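How to Clear a Slow Kitchen Drain Without Chemicals

A sink that takes a few minutes to empty usually has grease and food packed into the trap or just past it. You can fix most of these yourself in under an hour. You'll need a bucket, an old toothbrush, rubber gloves, a flashlight and a hand snake.

Start with the plunger if you have a flat one for sinks. Block the overflow or the second basin with a wet rag, run enough water to cover the cup, and plunge hard for 30 seconds. If the water drops quickly afterward, run the hot tap for a while and you're done.

If it doesn't, empty the cabinet under the sink and put the bucket below the trap, the U-shaped piece of pipe. Loosen the two slip nuts by turning them counterclockwise. Plastic nuts should come off by hand. Metal ones may need pliers, with a cloth over the jaws so you don't scratch the finish.
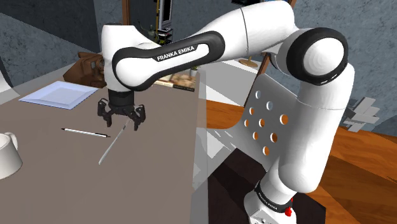

Lower the trap slowly and tip it into the bucket. Scrub the inside with the toothbrush and dish soap, and rinse it in a different sink. Check the washers while everything is apart. A flattened or cracked washer will leak when it goes back on, and a new one costs very little.

With the trap off, look into the pipe that goes into the wall. Feed the snake in until it stops, turn the handle clockwise and pull back. Repeat until it comes out clean. If you've gone in over 4 feet and still feel nothing, the clog is farther down the line and you'll want a longer snake or a plumber.

Put the trap back with the washers facing the same way they came off. Tighten the nuts by hand, then a quarter turn more if they're metal. Fill the sink, let it go all at once, and wipe each joint with a dry paper towel. Any wet spot means that nut needs another small turn.

Elias Karam
Updated April 27, 2024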